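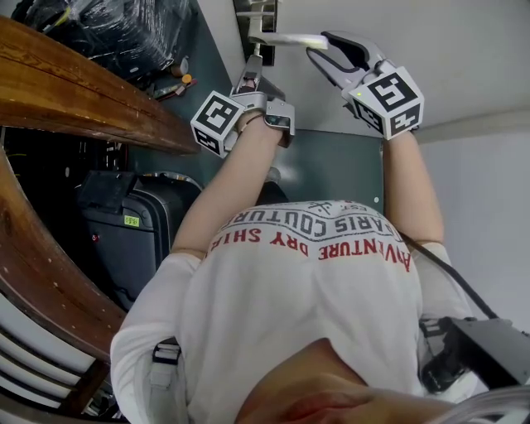 **Who may apply to take part in the Menzies House door and stair study?**

Any adult who lives in Gornham or Hostusville, uses stairs at home or at work, and can attend one session of 62 minutes may apply. No training in building work or design is needed.

## Call for Participants

The Menzies Housing Office invites residents to take part in a study of how people use doors, handles and stairs in older homes. Sessions will be held at Menzies House, Gornham, throughout June. The findings will be used to prepare the office's repair guidelines for shared entrances and upper landings, which were last revised under the Jellport housing plan.

### What participants will do

Each participant will open and close several doors, go up and down one flight of stairs at an ordinary pace, and complete a short written form on comfort and reach. Staff will be present on the landing at all times. Participants may rest or withdraw at any point and will still receive the full payment.

### Requirements

- Age 18 or older
- Able to climb one flight of stairs without help from another person
- Flat, closed shoes on the day of the session
- Able to read and complete a form in English or Thai

Persons who have had surgery on the hand, wrist or knee within the last 9 months are asked to wait for a later round.

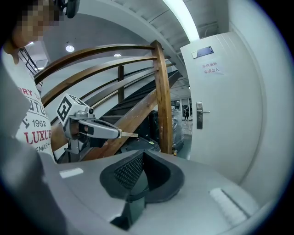
Handrails receive the greatest share of questions on the form, and applicants should expect to spend more time on the stairs than at the doors. The office wishes to learn where people place their hands when they turn, and whether a lower rail is of any use to them. The banister at Menzies House is varnished wood with two curved rails, one above the other, and the steps beside it are very dark. Participants who find dark steps hard to judge are especially encouraged to apply — their comments will be reviewed separately by Ya-wen Wan, who is responsible for the section on lighting and step edges.

### Payment and places

There are 43 places. Payment is made by bank transfer after the session, and travel from Hostusville is refunded on presentation of a ticket.

### How to apply

Application forms are available at the front desk of the Menzies Housing Office and should be returned there in person or by mail. Please mark the envelope "Door and Stair Study" and state whether a morning or afternoon session is preferred. Questions on eligibility may be addressed to Kanyarat Chuensuk; questions on access to the building, including parking, may be addressed to Wiroj Phetsri.

Applicants will be notified in writing of the outcome. Forms received after all places have been filled will be kept for the next round unless the applicant requests otherwise.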